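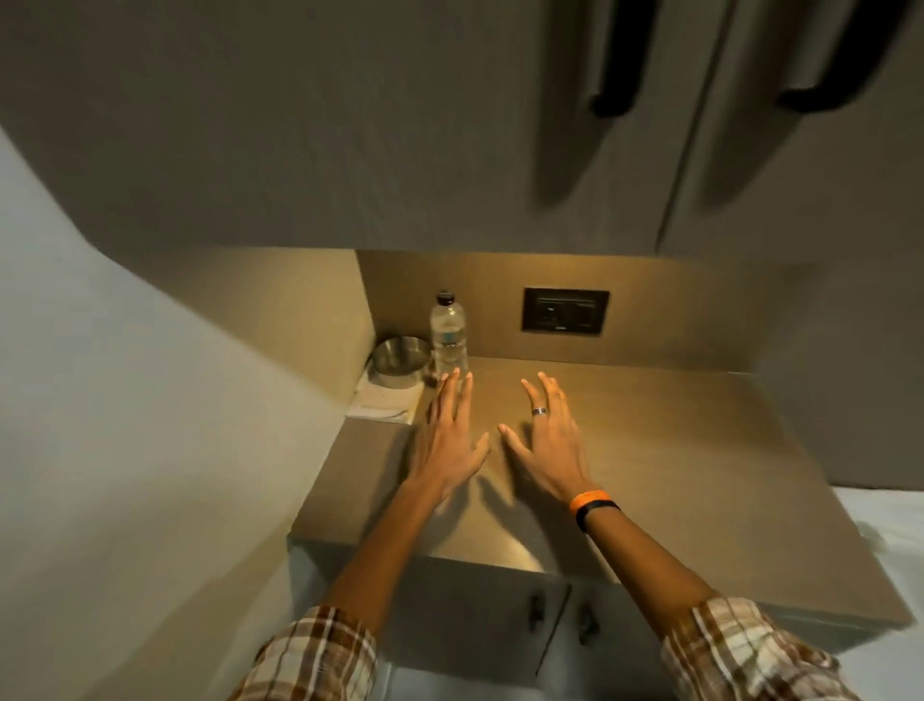 Lirkumard Robotics Club: common questions

Who can join?
Anyone aged 10 or over. No coding needed.

What is the kitchen project?
Members record everyday jobs at a kitchen worktop from head height. We use the clips to teach our robot, Tindent, how hands move.

How many clips do you need?
We have 400 so far. The target is 900 by February.

Can I wear a ring or watch?
Yes. Keep your sleeves rolled up.

Who do I ask?
Eldana Teshome for recording, Woo-jin Ryu for the robot.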